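Garkon Countertop Dishwasher
Set-Up and Use Guide, Section 4: Loading, First Wash and Daily Use

Before you begin this section, the machine must be level, connected to the water supply and drained into a sink or standpipe as described in Section 3. If the inlet hose has been moved since the leak check, repeat the leak check.

4.1 Setting the water hardness

The softener is set at the factory to level 3. Your water supplier can tell you the hardness in your area. Households in the Wostbridge supply district should use level 4.

1. Close the door and turn the machine on.
2. Hold down the Program button until the display shows H3.
3. Press Program again to move through the levels. The display goes from H1 to H6 and then returns to H1.
4. When the level you want is showing, press Start. The display goes blank for a moment and the setting is saved.

Note: If no button is pressed for 50 seconds, the machine leaves the setting menu and keeps the old level.

4.2 Filling the salt container

1. Take out the lower rack and unscrew the cap in the floor of the tub.
2. First use only: fill the container with water.
3. Set the funnel in the opening and pour in dishwasher salt until the container is full. Some water will run out into the tub.
4. Wipe the threads clean and screw the cap on firmly.
5. Run the Rinse program right away with the machine empty.

CAUTION: Use dishwasher salt only. Table salt contains additives that can block the softener. Never put detergent in the salt container. Damage caused by detergent in the softener is not covered by the warranty.

4.3 Rinse aid

Open the round cap next to the detergent cup and fill to the line marked MAX. Wipe up any spills with a cloth, or they will foam during the wash. The dial under the cap runs from 1 to 5. Start at 2. Turn it up one step if dishes come out spotted, and down one step if glasses have a bluish film.

4.4 Preparing dishes

Scrape off bones, seeds, labels and large scraps. Dishes do not need to be rinsed under the tap. Soak pans with burned-on food before loading.

Do not wash the following in this machine:

Cutting boards and spoons made of wood
Knives with glued handles
Cast iron
Hand-painted china, unless the maker says it is dishwasher safe
Plastic items with no dishwasher mark
Sponges and cloths

Bowls take up more room than most people expect. Wide, shallow bowls fit best if they are tilted forward, with a gap between each one so that spray can reach the inside. Do not nest them. Two bowls that touch will often come out with a ring of food where they met. 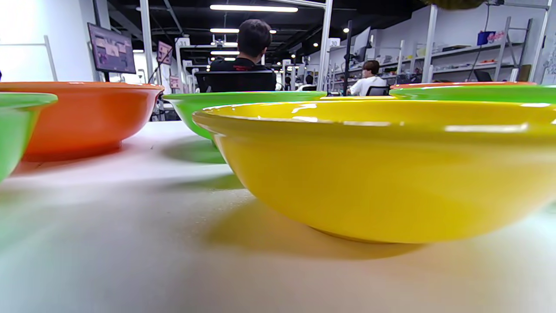
Fig. 4-2. Wide, shallow bowls in yellow, orange and green.

Deep bowls go at the back corners of the lower rack, face down. If a deep bowl stops the upper spray arm from turning, lower the folding tines on the left side and move the bowl there.

4.5 Loading the racks

1. Load the lower rack first. Place plates between the tines with the eating side toward the center.
2. Put cups and glasses upside down on the upper rack. Lean them slightly so that water can drain from the base.
3. Place forks and spoons in the basket with the handles down. Place sharp knives with the handles up.
4. Lay long utensils flat on the upper rack.
5. Turn both spray arms by hand. They must go all the way around without touching anything.
6. Slide the racks in fully before closing the door.

Note: The basket can be moved to either side of the lower rack. Lift it by the center handle only.

4.6 Detergent

Use powder or tablets made for automatic dishwashers. With powder, fill the cup to the lower line for a light load and to the upper line for a full load. With tablets, lay one tablet flat in the cup and close the lid until it clicks. Half a tablet is enough for the Quick program.

WARNING: Dishwasher detergent can burn the skin, eyes and mouth. Keep it away from children. Do not leave the door open with detergent in the cup.

4.7 Choosing a program

P1 Intensive. 162 minutes. Pans and dried-on food.
P2 Normal. 114 minutes. Mixed everyday loads.
P3 Quick. 50 minutes. Lightly soiled dishes, no drying stage.
P4 Rinse. Holds dishes for a later wash. No detergent.

Times are for a cold water connection and may change with water pressure and temperature. To start, press Program until the number you want is lit, then press Start and close the door within four seconds.

To add a dish after the program has started, open the door slightly and wait for the spray arms to stop. Add the dish and close the door. The program picks up where it left off. Do not add dishes once the detergent cup has opened.

4.8 Unloading

The machine beeps three times when the program ends. Open the door a little and leave the dishes to cool before taking them out. Unload the lower rack first so that water from the upper rack does not drip onto clean plates.

CAUTION: Steam may escape when the door is opened. Keep your face and hands back. Do not open the door fully under a low cabinet until the steam has cleared.

4.9 Care after use

Rinse the filter under the tap once a week. Every June, or sooner if the water pressure seems low, shut off the supply and clean the mesh in the inlet hose as shown in Section 6. Replacement filters are sold as part number Fostum 2,000.

Text revised Feb 28, 2020, by Amna Mirani. For error codes, go to Section 7.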